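The Drying Rack Stays Out

Spring kitchens, part two. By Lorne Cloutier

April, 7 a.m., and I'm in a stranger's kitchen in Gristham arguing about dishes. Good start.

The owners spent real money here. New counters, new sink, a 308-page binder of samples from Barbieri – and then a plan to hide the drying rack in a cupboard every time company came. Why? You wash dishes daily. Company knows this.

Designers hate the rack. Always have. Clerkora, the shop that did the cabinets, offered a pull-out version for 1000 dollars. Slick thing. Holds maybe one dinner for two, and you have to bend down to use it. No thanks.

My vote is for the $40 kind, two levels, out on the counter where your hands already are. Buy it in black if the stone is pale. Then stop apologizing for it. Wipe underneath once a week, move it when you need to roll out dough, thats the whole routine.

Color is where people get timid. White plates, white bowls, white mugs, and then they wonder why teh room feels like a clinic. Let the dishes do some work. A plain orange bowl tipped on its side next to one with orange and white shapes and a blue zigzag rim, all of it against black wire and gray marble – I'd take that over a vase. Costs nothing extra, either. You were going to wash them anyway.

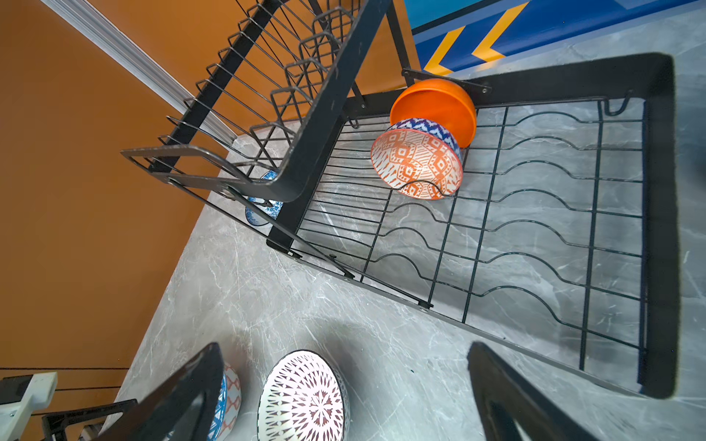
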